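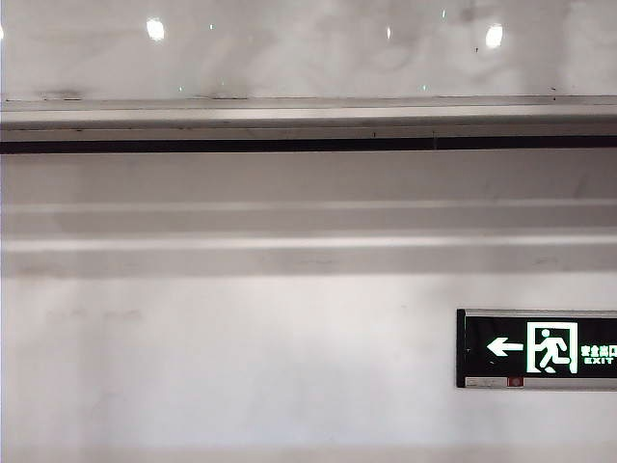
Jutby Language House is looking for evening class leaders for its adult English conversation program, starting in September. We run small groups for adults who already read and write some English and want to speak it with more ease at work, at the doctor's office and at their children's schools. The classes meet in the Donati building, on the ground floor, in plain rooms with pale walls and a lit emergency exit sign, and the front entrance is open to students until 9:30 p.m. Class leaders are paid for every hour they teach and for one hour of preparation per class.

The position
You will lead 2 classes a week, each 90 minutes long, from September through May with a break in late December. Groups have no more than 12 students. Most students come straight from a shift, so expect people to be tired and a few to arrive late. We ask leaders to start on time anyway and let latecomers slip in.

You do not have to write a course from nothing. We have a binder of 52 lesson outlines, each with a topic, a warm-up, a set of pair tasks and a short listening piece. Some of the older outlines need work (the one on renting an apartment still talks about newspaper ads), and you are welcome to change them or bring your own.

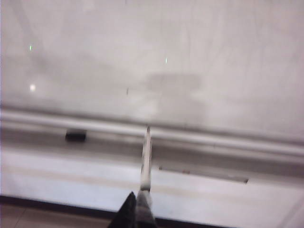 Duties also include taking attendance, meeting new students for a short placement talk before their first class, and writing a few lines on each student at the end of the term. There is one staff meeting a month, held by video, and you are paid for it.

What we are looking for
Fluent spoken English. Native speakers and people who learned English as adults are equally welcome, and several of our current leaders are in the second group.
At least one year of teaching, tutoring or leading groups of adults. A teaching certificate is useful but not required.
Patience with silence. Our students need time to answer, and a leader who fills every pause will not be a good fit.
Being able to reach the Donati building by 6 p.m. on class evenings. The Grirby bus stops two blocks away, and there is free parking behind the building after 5.

A second language is a plus, especially Spanish, Portuguese or Arabic. Classes are taught in English only, but it helps with the placement talks.

Pay and terms
The rate is $31 an hour. This is a part-time position with no health benefits. We pay for the background check and refund the bus fare. The first 3 weeks are a paid trial period, and during that time an experienced leader will sit in on one of your classes and go over it with you afterward.

How to apply
Send a resume and a short letter to the program office at Jutby Language House. In the letter, tell us about a class or group you led that went badly and what you changed the next time. One page is enough. Please say which evenings you cannot work.

Applications are open until the end of June. We will invite selected applicants to a 20-minute interview in July, followed by a short practice lesson with a few of our students. If you have taught at our Berkura branch before, you can skip the practice lesson, but we still need the letter.

Substitutes are also needed throughout the year at the same rate. If you would like to be on the substitute list only, write "substitute" at the top of your letter.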